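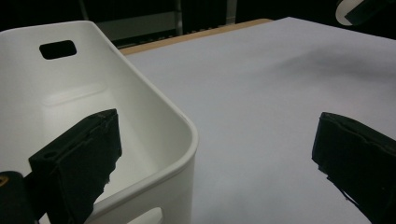
Do "odor-proof" storage bins do anything for wool sweaters?

Posted by Hedvika Štefanec, Oct 13, 2019

I pack away my sweaters in spring and by December half of them smell like a basement. My sister-in-law swears by the Plumo bins, which cost three times what a plain one does and claim to have something in the plastic that absorbs odors. The label says it lasts 200 washes, and I have no idea who washes a bin 200 times. I already own two plain white plastic bins with handle holes. Is there any reason to replace them, or am I paying for a sticker? Moths have not been a problem so far, only the smell. The closet is on an outside wall, if that matters.

Radoslava Beneš

It's a sticker. I bought one of the Plumo bins a couple of years ago and put it next to an old one in the same closet. Come fall I could not tell the sweaters apart by smell, and neither could my husband, who complains about everything. I'm not saying the stuff in the plastic does nothing at all, I just couldn't find any evidence of it and the company's website doesn't show any either. It has a graph with no numbers on the side.

What did help was washing everything before it went in. A sweater that looks clean after a winter still has skin oil and cooking smells in it, and six months in a closet makes that worse. Wash it, dry it flat for a full two days even if it feels done after one, then fold it. Wool holds more water than you'd think.

The outside wall matters more than the bin. Feel that wall in January. If it's cold and a little damp, pull the bins a hand's width away from it and leave the closet door open now and then. Handle holes are fine for smell, air gets in. They are not fine for moths, so if you ever see one, put the sweaters in zip bags first.

Issa Semaan

cedar balls. had the same thing, threw in cedar balls, gone

Solange MacPherson

I'd be careful with the cedar answer. Cedar smells like cedar, so you stop noticing the other smell, and then you wear the sweater to work and somebody else notices it. It also fades, and the packages tell you to sand the balls every season. I have yet to meet a person who sands them.

Agree with Radoslava on washing. I'd add that "dry" by touch is not a great test. I bought a cheap humidity meter, a Braltow, and left it in my closet for a week. It read much higher than the hallway, which told me the sweaters were never the problem. I don't fully trust the meter, but I trust the difference. Keep your bins and spend the money on that, or don't spend it.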